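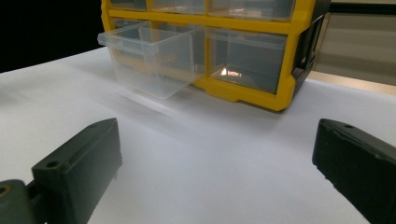

Clatik Pottery Workshop — Glaze Room

October 2, 2009

Opened the kiln this morning. The celadon tiles from shelf 2 are the ones I wanted to see and they are mixed. On the white stoneware the color is a clean gray-green with a little pooling in the stamped lines. On the Skoser clay it went brown and flat, same bucket, same dip. I had expected it to be darker on that body but this is close to mud.

Crazing on all the white tiles once they were out in the air. I could hear them pinging while I made coffee. The base recipe is high in soda feldspar, so some of that was coming. Plan is to trade part of the feldspar for silica and bring the talc up a little. 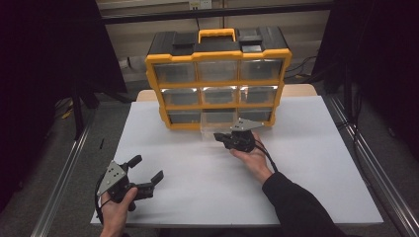
Nadine Saab

Weighed out the revised base after lunch, 100 grams dry for each test. The old triple beam drifts if someone leans on the bench, so I moved it to the windowsill and zeroed it again. Sieved everything twice through the fine screen. The first pass left a gritty residue that I think is the wood ash, not the feldspar. Put it back in the mortar and it went through the second time.

Iron additions are going in as a line blend from none up to 2 percent. Labels are written on the backs of the tiles in oxide wash. The pencil ones burned off last time and I lost half a row.

Hồ left a bag of the local ash by the sink with a note saying it has been washed once. It still feels slippery between the fingers, so it needs another wash or two before anyone uses it. Please don't put bare hands in that bucket.

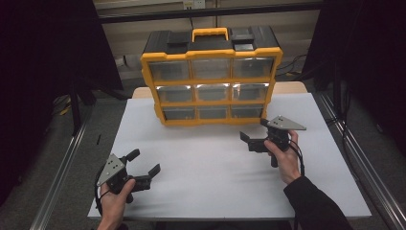

The washed batch from September is dry and in the lidded tub. Use that one until the new ash is ready, and write down which tub you took from — the two do not melt the same. The Mosine tenmoku on the top row of cones ran onto the shelf in three places. I chipped off what I could and gave the shelf a fresh coat of kiln wash. It needs overnight before it takes any weight.

Slip casting bench: mold 7 is still damp at the seam. Leave the straps off it until next week.

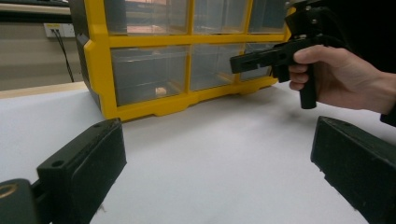
Next firing

Tile set 74, the line blend above, on both clays. Three dips for each: thin, normal, double. Witness cones front and back this time. The back of the kiln looked hotter but I had nothing there to prove it. Slow the last part of the climb and hold at the top for fifteen minutes.

Also need: silica, cheap brushes, a new seal for the mixing bucket lid.

Clatik Pottery Workshop | Contact the glaze room | © 2009 | Back to top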